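A Place for Every Spoon: A Talk With Zahira Mangundap

By Gopinath Salian

When I came to the kitchen of Zahira Mangundap on a Tuesday, she was already putting the spoons in order. She has been writing the household column of the Wollmont neighborhood paper for 8 years, and most of the letters she receives concern very small matters. How to fold a cloth bag. Where to keep the lids. This season, she told me, the letters are almost all about cutlery.

"I was surprised in the beginning," she said. "People have a big kitchen, a good stove, everything. Then they write me that they cannot find a spoon."

Her last column on this subject brought 674 letters, which is a large number for a paper of this size. She keeps them in a box and says that she has read each one. Many of the writers live in the Alen apartments, where the kitchens have few drawers, so the spoons and the chopsticks must stand somewhere in the open.

Mrs. Mangundap likes them to stand. She grew up with a deep drawer in which everything was mixed, and she remembers her mother searching in it with one hand while the soup was boiling. In her opinion a divided holder on the table saves a person from this. She puts metal spoons together on one side and long chopsticks on the other side, although she is not strict and a pair of chopsticks often ends up with the spoons.

"The spoon goes with the bowl up," she said. "Then you see immediately what it is. My aunt always put it with the bowl down, for the reason of dust, and we had many discussions about it. I respect my aunt. But in her house I always took the wrong spoon."
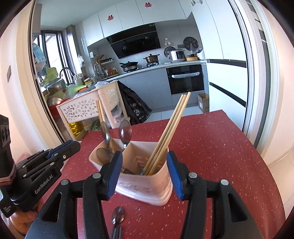
Manon Arsenault wrote to the paper that she agrees with the aunt. In her letter she explained that the part which goes into the mouth should not be touched by every hand that reaches for something, and that a guest with good manners will notice this. She asked also that the column print both opinions, and the column did so in November.

I asked Mrs. Mangundap if this letter had changed her habit. She thought for a while before she answered.

"For guests, I take out the spoons myself and I lay them at the places," she said. "So the guest does not put his hand in the holder. For the family, no, I did not change. We wash our hands."

We spoke then about the washing. She does not return the cutlery to the holder directly from the sink. First it lies on a towel, and the chopsticks lie separately and with some space between them, for at least 4 hours. Wood keeps water longer than one believes, she explained, and a bundle which is tied or pressed together too early will smell. She learned it when she lived in Sitompul, where the air was humid during most of the year and she had to throw away a whole set.

About the holder itself she has a clear preference. She wants holes in it, or otherwise a bottom that can be taken out and cleaned. The white plastic kind with small oval holes along the front is good in her view, for the air can pass. A closed kind is also acceptable, but then it must be emptied and wiped more often. She does it on the day when she changes the kitchen towels, so that she does not need to remember two days.

"And please remove the label when you buy it," she added. "After one month the glue becomes like stone."

The dark spoons are a different question. She likes them for dessert and for thick soup, and she keeps them with the others, but when she sorts she takes them out first and puts them on the table, where she can look at them well. A dark spoon hides a spot of dry rice much better than a bright one, she said, and one has to turn it toward the window.
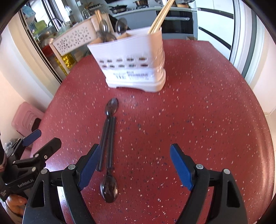

What Belongs in the Holder and What Does Not

On this point Mrs. Mangundap is more strict. Knives she does not allow in a standing holder at all. Tongs she allows, one pair only, and they should lean toward the side of the hand which uses them. Clear plastic spoons may stay if they are used at home again. If they are only saved from a delivery meal, they should go in a bag for picnics.

She told me about a reader, Aminu Ojo, who counted everything in his kitchen after one of her columns. He sold tableware for many years and had brought home pieces from his work, and he arrived at 600. He kept what his family could use in two days and gave the rest to the Urngate community hall.

"I did not tell him to do that," she said, laughing. "I only wrote that a holder should not be so full that you must pull. If you pull one chopstick and three others come, it is too full."

Her own advice is to let each bundle lean a little. A chopstick that can move is a chopstick that can be taken out. 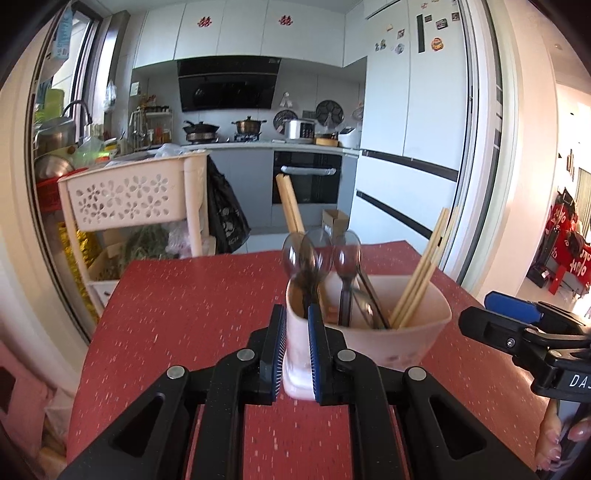 How often should chopsticks be replaced? Mrs. Mangundap replaces the light wooden ones when the tips become rough or dark, and in her household this happens up to two times in a year.

Before I left, I asked what she will write next. There is a letter from Damián Palacios waiting, she said, who wants to know what to do with pot lids that fit no pot. She has not yet found an answer that she likes. She put the last spoons back, moved the holder a little closer to the middle of the table, and asked me if I wanted tea.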